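The bug had a number, 51, and by Sunday it also had a name. Lizelle Ndlovu had written it on the whiteboard in the Tesanier office: THE WAIT.

It went like this. The gripper would come down over an object, the planner would say it had a good grasp, and then nothing would happen. The jaws stayed open. After a while the timeout fired, the gripper backed off, and the log said the attempt had been abandoned for lack of confidence. If you ran the same log again through the simulator, the confidence was fine.

Vignesh Unnithan had been on it since Thursday. He had come in on his day off because the building was quiet and because his flat had no heating.

"It's the perception side," he said when Zoia Didenko arrived with her bicycle helmet still on.

"You said it was the planner."

"I said it was the planner on Friday."

She put the helmet on the printer and pulled a chair across. The planner was hers. She had written most of it at Jumley, before Tesanier bought the code and then hired her to look after it. She didn't think it was the planner, but she had been wrong about that before, once for a whole month.

"Show me a bad one," she said.

He scrolled through the list. There were 200 attempts in the folder and he had marked the bad ones in red. He opened one and let the viewer load.
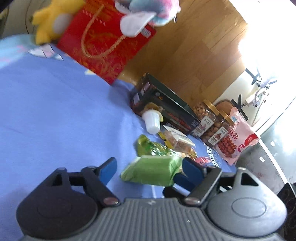 Zoia kept two lists for this sort of thing, one of what the planner had been told and one of what it ought to have been told. She opened a blank page and ruled a line down the middle. On the left she copied out the grasp score, which was high, and the clearance, which was good. Then she looked back at the screen, at the light green packet lying between the blue pads with its creased end up against the right-hand ones, and at the shiny green foil wrapper directly behind it.

"How many objects does it think there are between the jaws?" she asked.

"One."

"All the way through?"

Vignesh stepped back through the log with the arrow key. One, one, one, two, one. He stopped and went back.

"Two," he said.

"For how long?"

"A single update. Then they merge again."

"Which one keeps the ID?"

He had to open another window for that. The segmenter gave every object an ID, and when two objects merged, the bigger one kept its own and the smaller one's was thrown away. He ran his finger along the line. The green packet had been object four. For one update there had been a four and a nine. After that there was only a nine, packet and foil together, and the planner was still holding a grasp for four.

"So it's waiting for four," he said.

"It's waiting for four, and four isn't coming back."

"Why does the simulator pass it?"

"What does the simulator do about IDs?"

He thought about it. Then he said a word that Lizelle didn't allow in the office during the week. The simulator handed out IDs from the model file. Nothing in it ever merged.

They rang Nicanor Trujillo, who had written the segmenter and was at his daughter's swimming gala. There was a lot of whistling on the line. He listened to all of it and asked what the merge threshold was set to.

"100," said Vignesh.

"It should be 300. It was 300."

"It's 100 in the config."

"Then somebody changed it."

Vignesh looked up the history of the file. The change had gone in during March, with the message "tidy up", and the name beside it was his. He read it out, because Zoia could see the screen anyway. Nicanor said he had to go, the relay was starting.

"Putting it back will hide it," Zoia said after a minute. "It'll still happen, only less."

"I know."

"The planner shouldn't hang on to a dead ID. That part is mine."

"You're saying it's the planner."

"I'm saying it's both."

She took off her coat. He changed the number back and wrote a proper message this time, three lines long, with the bug number in it. She started on a test with two objects in it, one behind the other, both green, which became one object halfway down. It failed straight away, in exactly the way it was supposed to, with the jaws open and the clock running.

By four o'clock it passed. Vignesh went to the whiteboard and picked up the cloth, and Zoia told him to leave it until Lizelle had seen the logs. He put the cloth down and wrote "both" underneath in small letters. Then he went to see whether the shop on the corner was still open.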